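**Grippers, part two: picking one and living with it**
Tue 30 August

Last time we got as far as payload, so bring that sheet back. If you lost it, the one number you need is that the Adimer parallel gripper and the Tukwood soft gripper both claim to lift 2,000 grams. Neither will be asked to. A test tube weighs next to nothing, and the brochure never covers what happens when you squeeze one.

### What we compare

Each pair runs the same job on both grippers: take a tube from the rack, hold it, put it back in the same hole. You do 100 picks per gripper and log every one, including the embarrassing ones. Write down:

- grip force setting
- approach angle
- result (clean, crooked, dropped, missed)
- anything you changed partway through, with the pick number

That last line is where marks go to die. In May a group handed in a lovely chart in which the Adimer improved steadily all afternoon. They had been nudging the rack toward it.

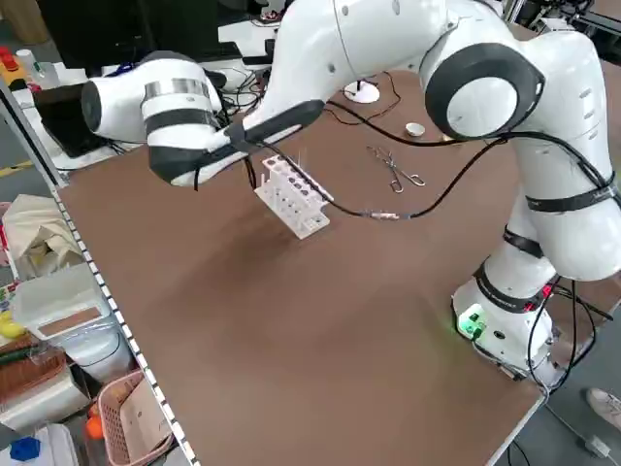 *Fig. 1. Arm and gripper at the tube rack, with crucible tongs and a small white dish to the right.*

### Cables

Look at the cables strapped along the outside of the arm in Fig. 1. An outside cable is easy to swap and easy to snag. When you plan a path, plan it for the cable too. The Grellow simulator draws the arm without any, and so in Grellow you will never have a problem. Run every new path at low speed first, one hand near the stop button.

### Approach angle

Straight down is the safe choice for a tube in a rack. Tilting the gripper buys you clearance from the neighboring tubes and costs you some of your tolerance at the hole. Start vertical, then try one tilt of your own choosing, and keep it for the full set.

Metal tongs and a ceramic dish are the extension task. Tongs lying flat give a parallel gripper very little to get hold of. Try the loops at the handle end before you declare the thing impossible.

### Reading the results

The Dönmez handout (page 70, the chart with the gray bars) pools 574 picks from several earlier groups. Use it as a sanity check on your own log. If you beat it by a mile, recount. If it beats you by a mile, check your zero position, then recount.

Report: two pages, one chart, and a paragraph on which gripper you would buy with your own money. "It depends" is accepted if you say on what.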